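4.2 Comparing the two grasp controllers on the tabletop task

Before we get to the numbers, we would like to spend a little time on how the comparison was set up, because a fair number of the questions we got from early readers came down to small choices that we had first left out of the text. Both controllers drive the same simulated robot, with two arms, over the same white table. The first, Lencho, plans the whole motion of the fingers before the hand arrives and then plays it through to the end. The second, Skenar, decides on each small step as it goes, looking at the joint readings again every time. Neither was written with kitchen items in mind, and we are grateful to Kalkidan Kassa, who patiently moved both of them over to our setup and kept their settings as close to the originals as she could.

The task itself is a plain one. The robot has to pick up one item of food and move it to a place named in the instruction, without knocking into the other things on the table. We chose produce and simple tableware for this, mainly for their shapes. An eggplant lying on a plate asks for something rather different from a bell pepper resting on a trivet, and a round fruit is different again — it gives the fingers very little to get behind, and a hand that closes unevenly will tend to push it away. Figure 1 shows one such layout from the overhead view, with an orange-red fruit held on the right side and the fingers of the left hand spread beside the plate.

We ran 2000 trials in all, 1000 for each controller, and every layout that was given to Lencho was given to Skenar as well, with the same starting pose for both arms. A trial ended when the item came to rest in the right place, when it left the table, or when 30 seconds of simulated time had gone by. We counted a trial as a failure in the last two cases, and also when the item ended up in the wrong place, even if the grasp itself had been a good one. That last rule is a strict one, and Amanuel Yimer argued kindly but firmly for a softer score. We kept the strict rule for the main comparison and have put his version in the appendix, where the order of the two controllers stays the same.

Lencho failed in 297 of its trials. Skenar failed less often, though the gap was smaller than we had hoped for when we began this work in November, and it was far from even across the items. On long shapes the two were so close that we would not want anyone to choose between them on the strength of our results. On round shapes Skenar did clearly better, and when Zlata Tkachuk went back through the recordings of the failed trials she found a pattern that we think explains a good part of it. Lencho often brought the thumb in a moment too early, which set the item rolling, and with its motion already fixed it had no way of slowing down or reaching after it. Skenar made the same early contact quite often but was able to hold the thumb still while the fingers caught up.

There is a price to be paid for this, of course. Skenar is slower, and its motion has a slight tremble that would worry us on a real hand, where the tendons and motors might not take kindly to it. We tried smoothing its commands, first lightly and then with a heavier hand, and found that light smoothing took away most of the tremble at little cost, while heavy smoothing brought back the very rolling we had been so pleased to be rid of. All the results in this section use the light setting.

We also looked at whether the arm mattered. It did, a little, under both controllers, and we suspect our own layouts more than the arms. Bowls were placed more often toward the right, so the right arm usually had a shorter way to go when a bowl was the target. Georges Bitar has since written a version of the layout generator that mirrors each table from left to right. 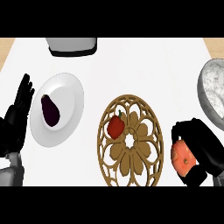 We have rerun a small set of layouts with the mirrored generator, and the difference between the arms grew smaller under both controllers, while Skenar kept its lead on the round items.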